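Flolstead Rental Unit 26: Laundry Corner and Bed

Photo gallery. Page maintained by Bernice Ofori. Updated 07/09/2025.

The unit combines sleeping and laundry in one room. Washer and dryer are stacked to save floor area, and the foot of the bed serves as the sorting surface. The layout was drawn up in January by Anouk Coppens and replaces the earlier one, which had a folding table along the Stiveton side. Clearance between bed and machines was the main point of discussion - the final plan leaves enough room to set a basket down and still open the lower door. 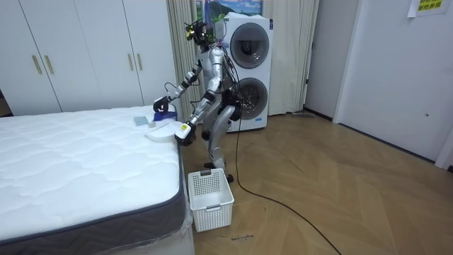

Foot of the bed with flat white tray on the quilted top. Perforated basket on the wood floor, stacked washer-dryer between cream curtains.

The mattress has a dark gray border band with a chevron-style weave. Plastic film is still on part of the base. Remove it before the first tenancy and check the underside for staples.

Baskets with a cut-out handle slot are preferred in all Flolstead units. They rinse out easily and can be lifted with one hand. Curtains are to be tied back during a drying cycle.

Plans for the other 12 units are filed under Plunness. Requests for copies go to Bernice Ofori.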